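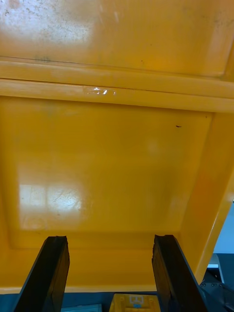 Land & Tenure Forum > Community trusts and associations > Leases

Thread: Revenue share vs. fixed rent on a 33-year industrial lease

nuala_dunne
Our association holds title to 1,411 hectares and has a draft lease from Tetix for the northern block. Term is 33 years. The draft offers two payment options:

1. Fixed annual rent, escalated by CPI, reviewed every five years.
2. A lower base rent plus a percentage of gross sublease income.

The members vote in August. I have to circulate a comparison before then and would like to hear from anyone who has run either model. We have 65 member households on the verified list.

bgruber
Fixed. A percentage of gross is only as good as your right to see the books. Read the audit clause first. If it says "summary statements on request," you have no audit clause.

nuala_dunne
It says "annual summary certified by the lessee."

bgruber
Then strike option 2 or rewrite it.

s_tang
I disagree with Benedikt. We took fixed rent at Mumositz, and by year eight the subleases were paying the developer several times what we got per hectare. CPI doesn't track land value once roads and power go in. The five-year review is worth something only if the draft names the method. Does it say market value as improved or unimproved?

nuala_dunne
Unimproved.

s_tang
So your review resets to bare grazing land every time. That is a weak review clause. I would ask for serviced value, excluding buildings.

bgruber
No developer signs that. They paid for the servicing.

s_tang
Ours did, from the second review onward. The first ten years were at unimproved value so they could recover cost.
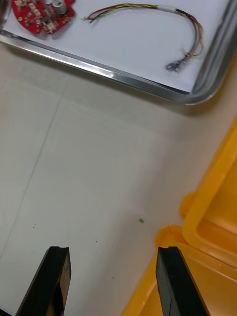
Re: Revenue share vs. fixed rent – who is the lessee?

cyrill_b
Changing the subject line as this is a separate point. Before arguing about rent, check which company signs. Drafts like this often name a subsidiary with capital of 100 and no assets. Ask for a parent guarantee covering at least two years' rent plus site restoration.

nuala_dunne
The signing party is Limik, a subsidiary of Tetix. There is no guarantee in the draft.

cyrill_b
Then neither option is secured. I would put that ahead of everything above.

bgruber
Agreed on that one.

jwidmer
Two procedural items. First, look at your own constitution. Many require a special majority for any lease past a set term, and a vote taken on ordinary notice can be set aside later. Second, do the subleases survive if the head lease is terminated? If the draft is silent, you could inherit occupants with no agreed rent.

nuala_dunne
Constitution says two-thirds of households present, with 21 days' notice. The draft is silent on subleases.

s_tang
Ask for direct agreements with each subtenant – one page each is enough. And don't circulate the comparison until you have the guarantee wording. Members will fix on the rent figure and read nothing else.

bgruber
I'd circulate it now, with the gaps marked. Holding papers back before a vote causes its own trouble.

nuala_dunne
I am going with marked gaps. Guarantee request went to Limik at 4 p.m. Will post their wording when I have it.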